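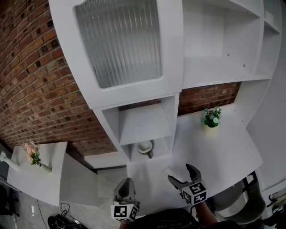 White cup in the lower cubby, potted plant on the desk, brick behind.

Mar 29, 2022

Thread on serve receive numbers for the Vitetti club league, first half of the season. Posting the method first and the results after it, same order as last year.

The sample is 3231 receptions. All of them were coded from match video by me, on the usual 0 to 3 scale. 3 means the setter had every attacker available. 2 means the middle was out of the play but both pins were in. 1 means one option, normally a high ball outside. 0 is an ace or a shank that never came back over.

Overruns (passes that cross the net on first contact) are coded 0 if the other side scores on the next touch and 1 otherwise. Some coders give them a flat 0. If you compare my averages with someone else's, check this before anything else.

Serves are split into float, jump float and jump spin. I do not split short and deep in this thread. The zone data for Carkomik's home matches is unreliable, the end line on that side is hidden behind the scorer's table for most of the video.

Float: the league passes these well. Most teams sit a little above 2 and the spread between teams is small. There is very little to say about standing floats at this level apart from the miss rate, which is low.

Jump float is where the table separates. Antal passes it almost as well as a standing float. Grollska drops by more than half a point, and nearly all of the drop comes from balls landing between the left back and middle back passers.

I went through the Grollska seam balls a second time. On most of them both passers take a first step and then both stop. The platform is fine when one of them gets there. It reads as a responsibility problem, and it gets worse in the rotation where the outside hitter starts front left and drops in late.

Grollska moved the libero to middle back in their last 5 matches. The jump float average in those matches is up. I would not lean on it yet. Two of the opponents barely use the serve.

Jump spin: small sample, high variance. There are 3 regular jump spin servers in the league and two of them play for Carkomik. Team averages against jump spin mostly tell you how many times you have played Carkomik.

For the servers themselves, I use points won on serve including misses. Ace counts without errors next to them are close to useless. The Carkomik opposite leads the league in aces and is below the league mean in points won on serve.

Sideout by pass grade, whole league: the step from 1 to 2 is much bigger than the step from 2 to 3. A pass to the ten-foot line, high enough for the setter to get feet under it, gets you most of what a perfect pass gets you.

Practical consequence for passers: aim off the net. Tight passes that I coded 3 on location turned into overpasses and joust losses more often than I expected. I am considering a separate code for anything inside two feet of the tape.

Antal is the exception on the 2 to 3 step. Their quick attack is the best in the league and they run it on every 3. Take the middle away and their sideout looks like everyone else's.

Known issues: the first set of one Antal away match is missing, the file was corrupt. Also, my coding was stricter early on. I recoded 900 receptions from the opening rounds to bring them in line, and the season averages dropped slightly. Older screenshots of the table are out of date.

Next update in April, after the crossover matches. It will cover transition attack off free balls and, if the Carkomik video improves, short versus deep serving.

Replies are open for coding questions. Please include the match and the set score so I can find the rally.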